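Sirnivis Neighborhood Laundry and Mending Room to Open Its Doors on Tôn Street

Washers, dryers, sewing machines and a long shared table come to the old shoe store after three years of planning

August 3, 2019 — The Sirnivis Neighborhood Laundry and Mending Room will open to the public this month at the corner of Tôn Street and the river path, and everyone involved is very, very ready to hear those machines running. The new space takes over the shoe store that had been dark since its owners retired, and it brings washing, drying, ironing and clothing repair together under one roof for the first time in this part of town.

The idea started small. In January three years ago, the last laundromat within walking distance closed, and families on the east side began hauling their wash across the bridge by bus. A group of neighbors started trading rides, then trading dryers, then meeting in Kendra Dhillon's kitchen to talk about what a real place might look like. The kitchen got crowded. By the next summer the group had a name, a mailing list with 859 people on it and a stack of hand-drawn floor plans, one of which is very close to what visitors will walk into when the doors open.

"We kept hearing the same two wishes," said Dhillon, now director of the Mending Room. "People wanted a place to wash their clothes that was clean and bright and didn't eat their quarters. And they wanted somebody to show them how to fix a zipper. I remember thinking, well, why on earth are those two separate places?"

The laundry side has 16 front-loading washers in two sizes, with the larger ones set aside for comforters, rugs and those giant end-of-camp loads. Dryers line the back wall. Folding counters come in two heights, the lower one meant for people who prefer to sit, and there is a hand-wash corner with deep sinks for sweaters and anything else that shouldn't be tumbled. Payment is by coin or by a reloadable card sold at the front desk. No app is needed.

Detergent was a long conversation! The group tried nine kinds over one winter, washing the same striped dish towels again and again, and picked an unscented powder that will be sold by the scoop. Visitors are welcome to bring their own soap as well.

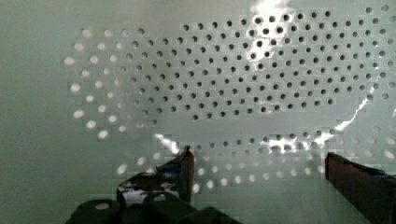 The extra room for big loads is what won over Lucero Valderrama, who told organizers at the June walk-through that she had been washing her kids' quilts in the bathtub since the old laundromat closed and couldn't wait to stop. She also asked for a later closing time on weeknights, and she got it: the laundry side will stay open until 10 p.m., with the last wash starting at 8:45.

Across the hall, the mending side is set up around one long table with room for sewing machines down the middle and handwork at both ends. The machines are older, sturdy models that came in from closets and attics all over the neighborhood and were cleaned, oiled and tuned over the spring by Kęstutis Luik, a retired tailor who ran an alterations shop for most of his working life. He will be at the table four afternoons a week, and he has strong feelings about buttons.

"A button should have a little stem of thread under it, like a flower," Luik said. "If you sew it flat, the cloth pulls, and in a month you are back here to see me. You are always welcome to come back! But I would like it to be for something more interesting."

The first round of classes includes hemming pants, patching knees and elbows, replacing zippers, darning socks and a two-part session on taking in a jacket. There is also a beginner evening called Thread the Needle, planned for people who have never sewn a stitch and feel a bit shy about it. Classes are free for anyone living on the east side and ten dollars for everyone else. Children eight and up can join with an adult.

Scrap fabric will be kept in labeled drawers by the window, sorted by weight. Denim has its own drawer, because there is already so much of it. Donations of cotton, wool and linen in pieces larger than a dinner plate are gladly accepted at the front desk during open hours, and so are zippers in any condition short of rusted shut. Please hold off on foam, curtains with lining and anything with batting in it until the storage room is finished in the fall.

The building work was led by Hostance, a local contractor that kept as much of the shoe store as it could. The tall shelves that once held shoe boxes now hold folded laundry waiting for pickup, and the old fitting bench has been sanded, re-covered and put back near the front, where it makes a very good spot to wait out a spin cycle. The original tile floor was hiding under two layers of carpet, and it came up beautifully — a green and cream checkerboard that the crew stopped to admire before anyone got back to work.

Water and power were a bigger puzzle. Plumbing designers at Kunisent worked out a way to send heat from the outgoing wash water into the incoming cold line, so the water heater has less to do. They also moved the main drain so that the hand-wash sinks could go next to the window, which regular visitors to the planning meetings will remember as the great sink debate of last year.

"I've worked on much larger buildings where people cared a lot less," said Jade Whitlock, project lead at Kunisent. "At one meeting we had a full hour on faucet handles. It was a great hour. Somebody brought six handles from home so we could all try them with soapy hands, and the one we installed is the one that won."

Money for the project came from a mix of small gifts, two street fairs, a neighborhood loan fund and a long run of Saturday-style pancake breakfasts that somehow got bigger each time. Founding members, who gave $100 or more, will find their names stitched on a cloth banner inside the entrance. The banner was pieced from fabric that members sent in, including a bowling shirt, a baptism gown and part of a tent.

The opening party will begin at 11 a.m. on the first weekend after the final inspection, and the date will be posted on the front door and sent to the mailing list as soon as it is set. The first 200 wash loads are free. Driss Abdel Rahman will be making mint tea and almond cookies in the courtyard, there will be live accordion music, and Luik will run a quick-fix table where anyone can bring one item with one problem and leave wearing it.

Regular hours after the party will be 7 a.m. to 10 p.m. daily for the laundry side and noon to 8 p.m. for the mending side, which is closed two days a week. Drop-off wash and fold will start in the fall.

Class sign-up sheets are at the front desk of the Tôn Street branch library and will move to the Mending Room on opening day. Reporters who would like to visit before the opening, or sit in on a practice class, can contact Kendra Dhillon through the Sirnivis office. Please wear something with a loose button.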